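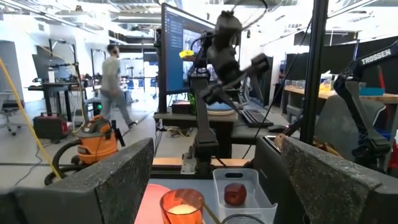 Does a student robotics project need to end with a working robot?

Most of the ones I have advised didn't, and the students still passed. What a project needs is a claim somebody else could check. I'd like to spend this talk on how rarely we get one.

(Wait for people to sit down. Skip the bio, it's in the program.)

Opening. Three student teams, one course, same brief: teach a pair of arms to do a breakfast task. Teams picked their own names, so you'll hear Mener, Pandey and Lellel. Course is the Mestuvance project course, now in its second run. I'm an outside reader for it. I don't grade, I just write comments that people may ignore.

What the proposals said. Read the Mener sentence out loud, slowly: "The system will learn to serve breakfast in any kitchen." Ask the room what "any kitchen" means when all the training data comes from one table. Let it hang. Someone will say "domain randomization." Fine, ask which domain.

The numbers. The course collected 3,405 demonstrations. Sounds like a lot. Before anyone writes it down: it's all teams pooled, all tasks, including the ones thrown out later. Pandey trained on 400. Lellel trained on 200 and did better on the bowl task, or says so. I asked how many test runs that was based on and got a date for a meeting.

Don't be mean about Lellel here. They were the only team that kept the failed runs.

Cereal. People laugh at cereal as a task. I don't. Small rings roll, they jam, they end up where you don't want them, and the box gets in the way of the other arm. My complaint is with the scoring. Mener counted a trial as a success if cereal ended up in the bowl. Any cereal. One ring would do it. When I raised this they changed the wording to "a serving," and left the size of a serving open. 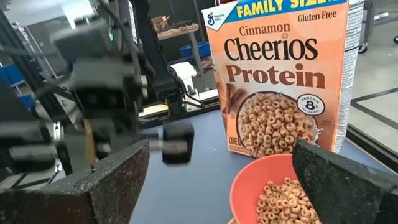
So what would a fair score look like? Weigh the bowl. A kitchen scale is cheap and it doesn't care who built the policy. Put the box in a spot the team didn't choose. Have another team press start. I suggested all of this in the first review and Pandey took up the scale, but only that.

Eduardo Vilela, who teaches the course, disagrees with me, and he should get a fair hearing. His view is that first-time students learn more from teleoperating and fixing bad data than from statistics. Maybe. I've read the reports. Plenty of learning in the data cleaning chapters, I'll give him that. The results chapters could have been written before the experiments.

(If short on time, drop the next bit and go to the asks.)

Demo day. It was on Sun 27 September. I watched the Lellel run twice. First one stalled, second one went through, and the second one is on the course page. I asked for both to go up. Still waiting.

Asks for the December round:
Write the success rule before collecting anything.
Report every trial, including the ones where someone bumped the table.
No "any kitchen." Name the kitchen.
Swap testers between teams.

Questions. Expect one about whether I'd like to run the course myself. Say no.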